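Loose doorknobs are the repair I get asked about most, ahead of dripping taps and stuck windows. Most of them take less than ten minutes to fix, and the tools are probably in your kitchen drawer already.

## What you need

- A Phillips screwdriver and a small flathead
- A hex key set, for knobs with a set screw
- Wooden toothpicks or matchsticks
- White wood glue
- Dry graphite or a graphite pencil
- A rag

Skip the power drill. Knob screws are short and soft, and a drill will strip the heads before you notice.

## Find out what kind you have

Look at the round plate against the door, called the rose. If two screws show on the inside face, tighten those a little at a time, going back and forth between them so the plate pulls in evenly. If no screws show, there is usually a small slot or hole on the neck of the knob. Push the flathead in, pull the knob, and it slides off. Pry the rose off behind it and the screws are underneath.

Older houses often have a third type, with a set screw on the neck that bites into a square spindle. Hilkka Väisänen's farmhouse in Prekley has 14 of these, and she goes around with a hex key every May. Back the screw out one turn, push the knob snug against the rose, and line the screw up with a flat side of the spindle before you tighten it again. If it lands on a corner it will be loose in a week. 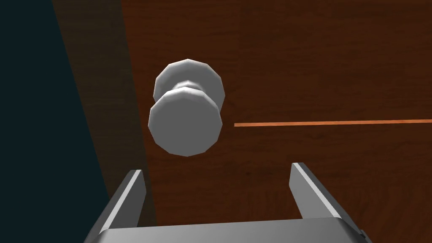 Stripped screw holes come next. If a screw turns and turns without getting tight, the wood around it has given out. Take the knob off, dip two or three toothpicks in wood glue, pack them into the hole, and snap them off flush. Let it dry overnight, then drive the screw back in by hand. Wipe off any extra glue with a damp rag right away, particularly if you have a white knob on a reddish-brown wooden door, where a pale smear dries in plain sight beside the grain. Once it has set, you are into sanding and touch-up stain, and the color never matches on the first try.

## Sticky latches

If the knob is tight but the latch drags, don't reach for cooking oil or spray oil. Both collect dust and turn to paste. Rub a graphite pencil on the slanted side of the latch, work it in and out several times, and wipe off what's left.

If the latch still catches, check where it meets the strike plate. Color the latch with a crayon, close the door, open it, and look for the mark. A mark that is low on the plate means the door has sagged, and the top hinge is the place to look. Tighten those screws first. If one won't hold, replace it with a three-inch screw that reaches the framing behind the jamb. One long screw per hinge is enough.

A mark that is only a hair off can be fixed with a metal file. Take a little from the edge of the strike plate opening, test, and file again.

## Quieting a slam

Stick a small felt pad on the door stop at latch height, with another near the bottom. I buy the Feltwood sheets and cut my own. A sheet makes 50 pads if you cut them small, and the leftovers go under chair legs. Thick pads will keep the door from latching, so try a thin one first.

## Cleaning painted and plated knobs

Use dish soap, warm water, and a cloth that has been wrung out well. Put the soap on the cloth and keep it off the door, or it runs down behind the rose. Dry everything right after. Avoid scouring powder on plated knobs. Urho Kokkonen used it on his hall knobs and took the brass finish down to gray metal in one afternoon.

For paint spatter on a metal knob with no lacquer, put it in an old pot of hot water with a spoonful of baking soda for 11 minutes or so of simmering. The paint lifts with a plastic scraper. Keep that pot out of the kitchen afterward.

## When to replace it

Buy a new one if the spring inside has gone and the knob no longer turns back on its own. Before you go to the store, measure from the edge of the door to the center of the knob hole. In most houses it is either 2 3/8 or 2 3/4 inches, and many new latches adjust to fit both. Take the old latch along if you're not sure, and hang on to the old screws.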